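Folding demos with hand-held grippers: how much variation in the start state?

Iltent Forums > Manipulation > Data collection

posted by tkv_bench, 06/12/2020

Collecting demonstrations for a garment task, black cloth on a white top, fold and then place in the basket. Both grippers are held by the operator, one per hand, cabled. Current count is 126 accepted episodes.
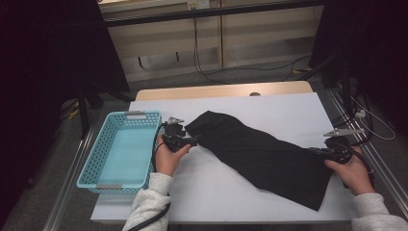 marrowgate
126 episodes of what distribution? If the operator lays the cloth down the same way each time you have one episode with noise on it. Post the start state protocol before asking about the count.

tkv_bench
Fair. Protocol so far: pick the garment up by any point, drop it from chest height, do not straighten it. Basket stays on the left. Recording starts when both grippers are closed and still, and stops when the operator opens both after the place. Target is 200 episodes, then a first training run. The question is whether to stop at 200 with random drops or split the set into named start states and fill each one.

ohmslaw_again
Split it. We did random drops on the Rultthorpe cell last November and the policy learned the easy half. A dropped sleeve lands bunched far more often than it lands flat, so the flat cases were nearly absent, and those were the ones it failed on. It would close on the table surface and lift nothing.

marrowgate
Disagree with splitting by hand. Named states are whatever the person at the bench thinks is different. The network does not care about your names. Random drops plus a rejection rule gets you the same coverage without the labeling overhead.

ohmslaw_again
What rejection rule? You need some measure of the start state to reject on, and then you have labels again.

marrowgate
Mask area of the cloth from the first overhead image. Bin it, cap each bin, redrop if the bin is full. One number, computed by script. Black on white is a trivial threshold.

tkv_bench
That would run on what I have. Concern is that area does not separate orientation. A sleeve lying away from the operator and one lying across can have the same area, and the two-handed grasp is different.

marrowgate
Add the principal axis of the mask. 8 bins of angle, 2 of area. Still no human in the loop.

pelletfeed
Black on white is trivial until the grippers are in view. Ours had dark bodies and the mask swallowed them whenever they were near the cloth. Take the reference image before the hands come in or your area figures are garbage.

tkv_bench
Noted. Same color problem here. I will add a capture step ahead of the start trigger.

quillon_d
Has anyone checked whether the cable drag shows up in the data? I am on the Sisodia logger with two wired grippers. On reaches to the far side of the top, the wrist rolls a few degrees to give the cable slack. It is in nearly every episode from one operator and absent from the other. The policy reproduces the roll, and on an arm with no cable that is wasted motion at best.

ohmslaw_again
Saw the same. Route the cable up the forearm with two straps and leave a service loop at the elbow. The roll dropped below what we could measure. Do not try to filter it out afterward, it is mixed in with real regrasp motion.

tkv_bench
No straps in my setup. Would you discard the 126 or keep them?

ohmslaw_again
Discard.

marrowgate
Keep them. Tag by cable routing, train with and without, compare on held-out starts. Throwing out data over an effect you have not measured is a bad habit. If the set with the old episodes does worse, then discard.

ohmslaw_again
That is two training runs and two evaluations to save a few days at a bench. I would sooner re-record.

quillon_d
Depends on the operator. Plot wrist roll against reach distance first. It takes ten minutes. If there is no slope, there is nothing to argue over.

pelletfeed
Also move the basket. If it is on the left for all 200 you will get a policy that places left with its eyes shut. The Flomiswood template has a basket jitter field, default zero, easy to miss.

tkv_bench
Checked, it is zero. Changing it for the remaining episodes, left side but with offset and yaw varied. Moving it fully to the right changes which hand does the place, so I would treat that as a separate task.

pelletfeed
Agreed on the separate task.

tkv_bench
Roll plot done for the first 126. There is a slope for the left gripper, none I can see for the right. Strapping the left cable and tagging the old set as marrowgate suggested. Binning script is next.

ohmslaw_again
Strap both. Otherwise you have a third condition to tag.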